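Workshop Tips: Planning and Budgeting for a Picking Arm

Issued by the Pelupessy Shared Workshop, equipment office. Revised Sunday, April 25, 2021.

These tips are intended for members and small tenant businesses considering the purchase of a robot arm for moving parts between storage bins. They deal with money, floor space and the order in which purchases should be made. Questions of programming are covered in a separate handout.

## Start with the bins

Members are advised to settle on a bin before requesting quotes for an arm. The size of the bin sets the reach required, the opening of the gripper and the height of the shelving. A workshop that buys the arm first will often find itself replacing its storage within the year, and that expense seldom appears in the original budget.

- Choose one style of bin and keep to it. Mixed rims and depths add setup time for every job.
- Measure the bin at the rim and again at the floor. Sloped walls reduce the space in which a gripper can work.
- Order spare bins with the first lot. Colours and mouldings change between production runs.
- Allow for the bins to be washed. Dust on a glossy surface affects what a wrist camera can pick out.

The test area at Pelupessy is arranged around blue bins and steel racking, with a white work surface in front.

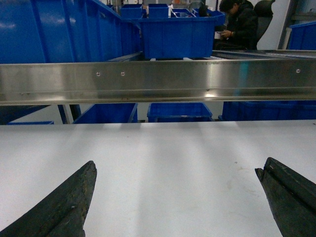 *Work surface, steel bar and blue bins, seen from between the gripper fingers.*

## Allow for the space around the arm

Floor plans submitted with purchase requests commonly show the arm and its table and omit everything else. Please include the following:

1. The full swing of the arm, with the gripper fitted.
2. A chair and a place for the operator, outside that swing.
3. Clearance to pull a bin from the lower shelf as well as the upper one.
4. A route for a cart to reach the back of the racking.

Intan Ginting, who reviews floor plans for the equipment office, asks that all drawings be made to scale and that doorways be marked. Plans without doorways will be returned.

## Prepare a budget in separate lines

A single figure for "robot" is of little use to those approving the request. The budget should list the arm, the gripper, spare fingers, mounting hardware, shelving, bins, electrical work and training as separate lines. Freight should also be stated separately. On one recent Ketomis order, freight and crating came to $689, and the member had set aside nothing for it.

Gripper fingers should be treated as consumables. Replacement sets from Plillerska are currently listed at $105, and two sets should be on the shelf before regular work begins. Scuffed fingers may remain in service if they close evenly and hold the part. Fingers that are chipped at the tip should be replaced.

A reserve of about $2000 is recommended for the first year. The reserve is meant for small items such as brackets, cable covers, labels and an additional shelf. It should not be used to make up a shortfall in the price of the arm.

## Test with a simple object

Before paying the balance on any equipment, members should ask for a trial in their own bins. A plain block in a strong colour is a suitable first object. It is easily seen against the plastic, and a replacement costs next to nothing. Place it in the centre of the bin, then near a wall, then in each corner. Corners are where most grippers have difficulty, and the results should be written down.
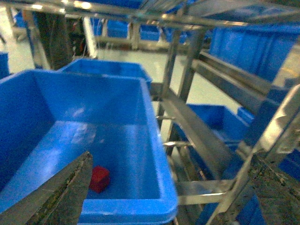
*Red cube on the floor of an open blue bin, with the steel racking behind.*

Once the block can be picked up reliably, repeat the trial with the actual parts. Include the smallest and the heaviest. If the supplier will not agree to a trial of this kind, the request should note the refusal.

Lighting deserves attention during the trial. Steel shelving and glossy plastic both reflect overhead fixtures, and a trial held in the morning may give different results from one held after dark. Diffusers are inexpensive and may be entered under electrical work.

## Renting before buying

Zulus offers monthly rental of arms with a basic gripper. Rental is worth considering where the work is seasonal or the member is unsure of the volume. Read the agreement for the cost of return freight and for the party responsible for worn fingers.

## Submitting a request

Completed requests, with floor plan and itemized budget, go to Kurniawati Goh at the equipment office. Requests for the next fiscal year close at the end of February. Forms are available at the front counter.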